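Ticket 1645: Hand-object contact labels drop out on translucent and glossy items
Project: Prolden (egocentric manipulation pretraining)
Component: contact labeller, stage 2
Status: Resolved, follow-up open
Priority: Medium
Opened by: Gorazd Kadrić
Date opened: October 25, 2021

Summary

The contact labeller marks hands as "free" in segments where they are clearly on the object. The policy trained on these labels then learns to approach flat items and stop short of the grasp. On the Harnonis arm this shows up as a gripper that hovers over the rim and times out.

Steps to reproduce

1. Check out the August label set.
2. Run stage 2 with default settings on the "flat containers" split (3,000 clips).
3. Filter for frames where the object mask is present and both hands are labelled free.

Expected: few or no results.
Observed: 1,645 clips with at least one such frame.

Notes

First suspect was the hand detector. Ruled out. Wrist and fingertip keypoints are stable through the affected segments, including where fingers curl over a rim.

Second suspect was the depth estimate. Partly confirmed. Monocular depth is poor on shiny floors and clear plastic, and stage 2 compares fingertip depth with the median depth of the object mask. If a reflection pulls that median away from the camera, the fingertips read as being above the object and contact is rejected.

The object mask is the larger problem. On translucent items the segmenter often returns the contents and leaves out the case. The frame below has been added to the regression set.
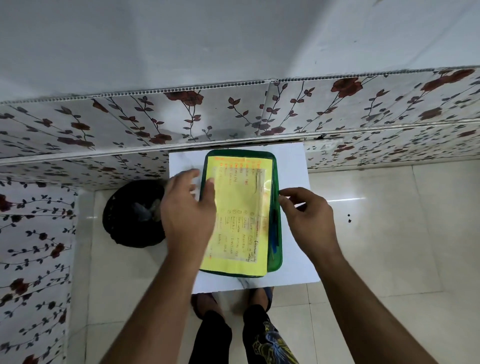 Regression frame, flat containers split. Left hand pressed on the folder, right-hand fingers curled over the right rim. Translucent green rim, yellow paper inside, clear sleeve reflecting along the right side of the paper.

On this frame the default mask covers the yellow paper and stops at its edge. The right fingertips land outside the mask, so the right hand is scored free. The left hand overlaps the mask but fails the depth test. Correct labels are contact for both hands. Whether the right hand is lifting or only holding can't be settled from a single frame, so the regression test checks contact only and ignores the grasp type.

Tried

a) Loosened the depth threshold. Recovers the left hand, not the right. Adds false contacts on clips where a hand passes over an object. Reverted.

b) Dilated the object mask by 10 pixels. Recovers the right hand here. Fails on closer views where the rim is wider than that. Reverted.

c) Re-prompted the segmenter with the fingertip keypoints as extra positive points. The mask grows to take in the rim. Some masks leak onto the hand, so hand pixels are now subtracted afterwards.

d) Replaced the mask median with local depth in a ring around each fingertip. The reflective band no longer affects the left-hand result.

Fix

c and d together, merged to the Dremberg branch. Contact must also hold for 5 consecutive frames before a segment is labelled, to limit flicker. The regression frame is tested with that filter switched off.

Result

Both hands are labelled contact on the regression frame. The full split has been relabelled and the policy is being retrained from the same checkpoint and seed. No claim about arm behaviour until that run is evaluated.

Open items

- Ring sampling is slow on the Janevski node. Needs batching.
- Check whether the opaque containers split changes under c. It shouldn't.
- Old August labels stay on disk until the retrained policy has been compared. Do not delete.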